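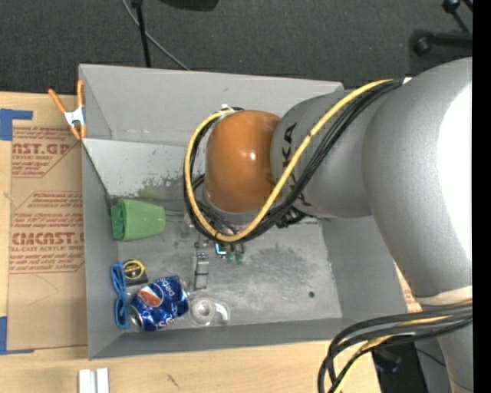
The Rolbridge 539 is a battery maintainer for old cars that spend more time parked than driven. We were slow to stock it. The box says it will "bring tired batteries back to life," and we have heard that from every charger maker who has ever sent us a sample. What it does do is keep a healthy battery topped up through a long winter, quietly, without cooking it. Our main complaint is the leads. A thick yellow cable like the one in the photo is hard to miss against anything gray, and we wish Rolbridge had gone that way. The 539 comes with thin black ones that disappear on a garage floor, and sooner or later you will drive off with one still clipped on. Tie a rag to it.

## Rolbridge 539 Battery Maintainer

**Price:** $418
**Stock number:** 539
**Channels:** 2, each set separately
**Battery types:** six-volt and twelve-volt lead-acid, flooded or sealed
**Not for:** lithium batteries, whatever the seller of your lithium battery told you

### What the box says, and what we think

**"Revives dead batteries."** We tried it on a shelf of returns. A couple that had been left flat for a short while took a charge and held it. The ones that had sat flat all season did not, and no charger we sell would have helped them. If your battery is that far gone, buy a battery.

**"Smart repair mode."** There is a button for it. It lights a blue lamp and runs a long cycle. We could not measure any difference between a battery that had been through it and one that had been on the normal setting for the same time. It does no harm as far as we can tell. We leave it off.

**"Set it and forget it."** Mostly fair on a sealed battery. On a flooded one you still need to pull the caps and look at the water now and then, same as always.

**"Safe for vintage electrics."** Fine, with one warning. Plenty of old cars are positive ground, and the quick guide only shows negative ground. The full manual covers it on a page near the back. Read that page before you clip anything to the body.

### Who it suits

If you have two cars in one building and a power outlet between them, the price starts to make sense. Each channel works by itself, so you can keep an old six-volt sedan on one side and a twelve-volt pickup on the other. Plenty of cheaper units can't mix voltages like that.

If you have one car and you drive it most weekends, you don't need this. A cut-off switch on the ground post costs very little and will stop the clock and the radio from draining things. We sell those too, and we would sooner sell you one of them than take the 539 back in the spring.

### Compared with the others we carry

The Vidstead is cheaper, has one channel, and hums. It also has better clips. If the hum doesn't bother you and you only have the one car, start there.

The Mösli has 4 channels and a metal case — a nice thing to own, and far more than most home garages will use. Its display is hard to read in sunlight. The 539 has no display at all, just lamps, and we have come to prefer that.

### In the box

- Maintainer unit
- Two sets of leads with clips
- Two sets of ring-end leads, for leaving on the battery
- Wall bracket (screws not included, and the holes are an odd size)
- Quick guide and full manual

### Shipping and returns

Ships from our Gotdale warehouse. Orders placed in January go out slower than usual because of the yearly stock count. Unused units can come back for a full refund. Units that have been clipped on backward can't, and we do check the fuse.

Replacement leads are listed separately under spare parts. Rolbridge has told us a longer set is on the way. We'll list it when we have one on the shelf.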